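August 2023
By the Kondema Workshop Notes desk

I spent a morning at the Bornavov open day and came home with four pages of scribbles, and hardly any of them are about robots! They were showing how people teach a machine to do small handling jobs by doing the jobs themselves with a gripper in each hand, and I had a go. What I learned is that most of us (me very much included) are sloppy about how we pick things up. So this month's tips are all borrowed from a robot lesson.

Set your start position. Before every try, the part went back to the same spot on the bench, marked with a bit of tape. I've done this at home with my glue-up clamps and my coffee filters, and wow, it saves a lot of patting around. Use painter's tape, which peels off clean, and replace it when the corners curl.

Close slowly. My first few grabs were way too fast and the part shot out sideways. The folks running the demo told me to get both jaws level, pause, then squeeze. Try that with kitchen tongs and a slippery chicken thigh and you'll see the difference right away. Same goes for needle-nose pliers on a small nut.
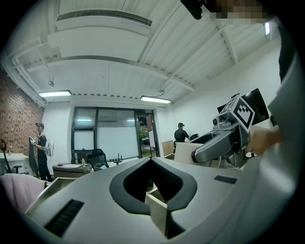

Approach from the side you can see. With a bulky tool in your hand it's easy to block your own view, and then you're guessing. Turn the bowl, turn the vise, move your feet, whatever it takes. I now keep my drill press stool a good 20 inches farther left than I used to, and I can watch the bit the whole way down.

Rest your arms! Holding a tool out in front of you is tiring, and after about 63 tries I was dropping things I'd handled fine earlier. Tuck your elbows in, and put the tool down between rounds. If you're pitting cherries or sanding spindles, split the pile into batches and walk around a little after each one.

Wipe the tips. Flour, sawdust and hand lotion all make jaws slide. A damp cloth and then a dry one is plenty. For rubber-tipped tongs I use warm water and a drop of dish soap, and I let them dry open.

Bornavov is planning another open day in October, and I'm bringing my own list of awkward objects: a jar lid, a wing nut and a hard-boiled egg, peeled.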